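食べ終わりのお菓子袋をぺたんこにたたむ方法(金色のアルミ袋編)

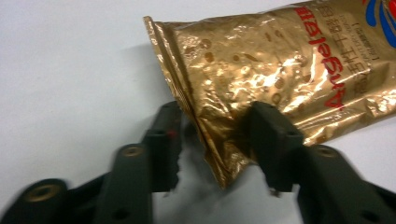 お菓子の空き袋って、ゴミ箱の中でやたらと場所を取りませんか。うちは台所のゴミ箱が小さいので、袋を3つ4つ入れただけでもうフタが浮いてきます。ぎゅっと丸めても、手を離すとカサカサ言いながら元に戻ってくるあの感じ! とくに手ごわいのが表面がピカピカした袋で、「Angel」と赤い字の入ったこの金色の袋みたいに、全体にくしゃくしゃのシワがついて、端にギザギザと圧着したフチがあるタイプは、適当に折るとすぐ開いてしまいます。でもちょっと手順を変えるだけで、手のひらに収まる小さな結び目になるんです。

きっかけは、1月に友人のネウザ・ファグンデスさんの家へ遊びに行ったことでした。おやつのあと、彼女がおしゃべりしながら袋をくるくる、きゅっ、と結んで小皿にのせていて、思わず「今のもう一回やって」とお願いしてしまいました。それ以来、家で袋が空くたびに練習しています(家族には食べすぎだと言われています)。

用意するもの

・空になった袋
・ふきん、またはキッチンペーパー
・平らなテーブル
・定規(なくても大丈夫。私はお箸の背でやることもあります)

1. 中のくずを出す

袋を逆さにして、底の角を指でトントンとはじきます。角がつぶれて細くなっている袋は、そこにくずがたまりやすいので念入りに。油っぽいお菓子だったら、ペーパーを丸めて中をひと拭きしておくと、あとで手がべたつきません。

2. 口をきれいに開け直す

斜めに破いて開けてしまった袋は、はさみで口をまっすぐに整えます。このとき切れ端を完全に切り離さないのが私のこだわりで、小さい切れ端がテーブルの下に落ちているのを、あとで靴下で踏むのが本当にいやなんです。端を少しだけつなげたままにして、袋の中へ折り込んでしまいます。

3. シワをのばす

テーブルに袋を寝かせて、真ん中から外に向かって定規でスーッとなでます。完全に平らにはなりませんし、ならなくていいです。空気が抜ければ合格。底のほうから口に向けて空気を追い出してください。最初のころ私は逆をやっていて、底に空気がぷっくり残ってしまい、どうして結べないのかしばらく悩みました。

4. 縦に細く折る

長いほうの辺に沿って半分、また半分と折っていきます。幅が指2本分くらいになったらストップ。内容量240グラムくらいまでの袋なら、たいてい3回で足ります。圧着されたフチのところだけ厚みがあって折りにくいので、そこは爪でしっかり押さえてくださいね。

5. ゆるく輪を作って結ぶ

細長い帯になったら、真ん中でひとつ輪を作り、片方の端をくぐらせます。ここで急いで引っぱらないこと! 輪の部分を指で平らに押さえながら、左右を少しずつ引くと、五角形っぽい形にまとまってきます。余った端は結び目のすき間に差し込んでおしまいです。

うまくいかないとき

袋が短くて結べないときは、無理に結ばず、帯を端からくるくる巻いて輪ゴムで留めます。反対に300グラム入りのような大きな袋だと、帯が太くなって固いので、先に縦にはさみを入れて半分の幅にしてから折ると楽です。切り口が意外と鋭いので、小さいお子さんとやるときは大人が切ってあげてください。

それから、チャックつきの袋。あれはチャックの部分がどうしても反発するので、私はそこだけ切り落として別に捨てています。

捨て方は地域で違うので、お住まいの自治体の分別表を見てみてください。アルミっぽく見えてもプラスチックの区分になるところもあれば、燃えるゴミのところもあります。うちの地域は汚れが残っていると回収してもらえないので、手順1のひと拭きがけっこう大事だったりします。

慣れると1袋40秒もかかりません。お茶のおかわりを待っている間に、ぜひやってみてください。次回は、輪ゴムで留めても開いてくる乾物の袋の閉じ方を書く予定です。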